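## Old computers, new homes

Every February I get the same itch. The holidays are well over, the closet door won't shut, and somewhere behind the vacuum there's a computer I haven't switched on in years. If you have one too, the Timora spring drop-off is coming up and I'd love to see it there.

I got into this sideways. My neighbor Tsutomu Hayashi asked if I'd help carry a couple of towers to his car, and by the end of the afternoon I'd agreed to run the sign-in table. That was four drop-offs ago and I still can't tell you what half the parts do (Tsutomu has tried, bless him). Last year people brought us 140 machines, and a good many went back out the door to families in Vunness who needed something for homework and bills.

So, a few things before you load the trunk. Please copy off your photos first. We wipe every drive that comes in and we can't get anything back for you afterward. I learned this with my own vacation pictures, and I'm still a bit sore about it! If you'd like to keep the drive, take it out at home or ask at the table and somebody will pull it for you.
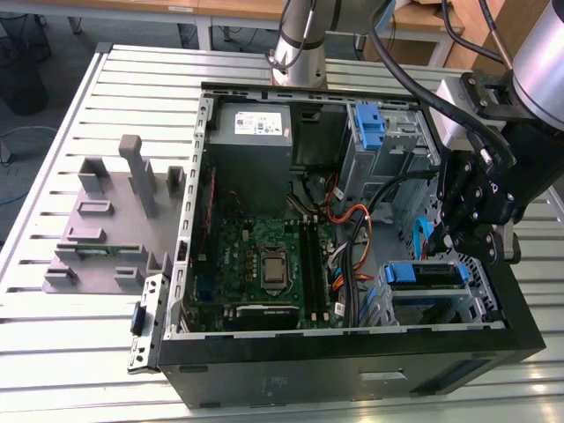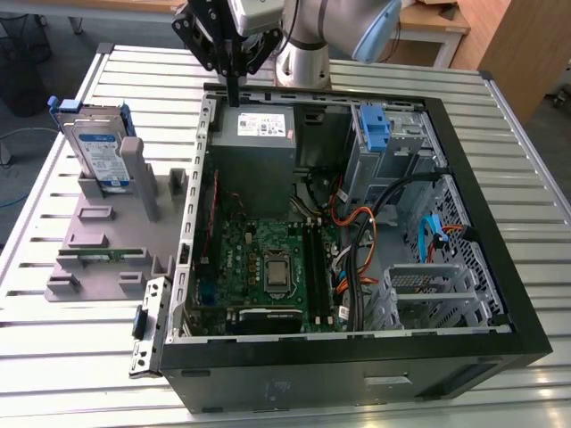

Towers are the easy ones. Memory gets moved from one to another, power supplies get tested, and whatever is past saving goes in the metal bin. Laptops are fine too, but bring the charger if you can find it – a laptop without one tends to sit on the shelf for months. Monitors we'll take if they're flat. The big heavy tube kind has to go to the county site on Ziletti Road, and they charge up to $30 each, so call ahead.

No printers, please. I know. I have one in the garage myself.

Kiyoshi Murakami is also starting a fix-it evening in the back room at Jelínek Hall, once a month at 6, for anybody who'd like to keep their old computer going a while longer. I went to the first one with my sister's slow desktop and came home with it full of new memory and me full of somebody's lemon cake. You don't need to know anything. Bring the machine, the power cord and a cup if you want coffee, as we always run short.

The drop-off itself is in the lot behind the hall, and you can stay in your car if it's raining. Just pop the trunk and wave.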